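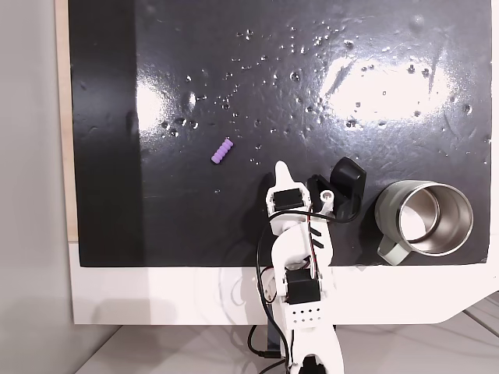 Rania Bataineh
Managing Editor, Crude and Products, Tanner Energy Reports

Crude Oil Market Reporter
Reference: 1314
Location: Grirville office, with some remote work
Contract: Full time, permanent
Reports to: Deputy Editor, Crude

Tanner Energy Reports publishes daily price assessments and news for the physical oil market. Subscribers are refiners, trading houses, shipping companies, banks and government energy departments. The crude desk covers export grades from the Middle East, West Africa and the North Sea, and produces a morning news file, an afternoon assessment and a monthly supply survey.

We are hiring one reporter for the Middle East sour crude market. The post is open because the desk is taking on official selling prices and producer output policy, which were previously handled by the general news team.

Duties

The reporter will speak each day with buyers, sellers and brokers of sour crude, and record bids, offers and completed deals in the desk log. Entries must carry the time, the grade, the loading window, the volume, the pricing basis and the type of source. Entries without a pricing basis are not used in the assessment.

The assessment window closes at 4:30 p.m. local time. The reporter drafts the assessment and a short rationale, which a second member of the desk checks before release. When few or no deals are reported, the rationale has to state what was used in their place - bids and offers, spreads to related grades, or the previous day's value.

The reporter will also write news. A typical item runs to 600 words or less. Longer pieces, such as a preview of a producer meeting or a review of term contract volumes, may run to 1000 words. Headlines on price moves must give the contract month and the unit.

Producer meetings are covered from the office or on site, depending on accreditation. On meeting days the reporter works with the news editor on a shared file, and nothing attributed to a delegate is published until the news editor has seen the notes. Expect late hours on those days. Time worked outside the normal schedule is returned as leave. 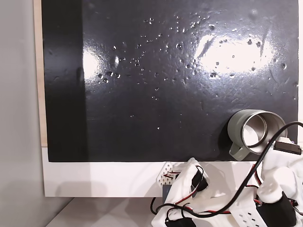 The monthly supply survey is compiled from tanker tracking data, customs records and source estimates. The survey is currently run in a set of spreadsheets and is being moved to Wastach, our in-house database. The person appointed will test the new survey forms against the old sheets from July and report differences to Hussam Nimri, who leads the data team. Both systems will run side by side until the figures match for 2 survey cycles in a row.

Requirements

At least two years of reporting on commodities, shipping or energy policy, or similar time in an analyst or trading support job. Good written English. Working knowledge of spreadsheets, including lookups and pivot tables. The ability to explain the difference between a flat price and a differential without notes.

Spoken Arabic is useful and will be given weight, but it is not required. Experience with price reporting methodology is also useful. Training in the Tanner methodology is given to all new staff and takes roughly a month, during which the reporter shadows the afternoon assessment and does not publish prices.

Conduct

Reporters may not hold or trade oil futures, options or shares in companies they cover. A declaration is signed on joining and renewed yearly. Calls on the assessment line are recorded. Gifts and paid travel from sources are refused, and offers of either are reported to the editor.

How to apply

Send a resume, a cover letter of one page and two published samples through the careers page, quoting the reference above. Applicants from outside journalism may send a market note or internal report in place of the samples, with confidential details removed.

Applicants on the short list will be given a timed writing test at the Filtallow Building, Grirville. The test uses an old deal log with the counterparties removed, and asks for a differential, a rationale and a news brief. Interviews follow in the same week, with me and Hussam Nimri. Travel costs within the country are repaid against receipts.

Questions about the survey or the database should go to Hussam. Questions about the desk, the hours or the methodology can be sent to me. Salary depends on experience and is discussed at interview.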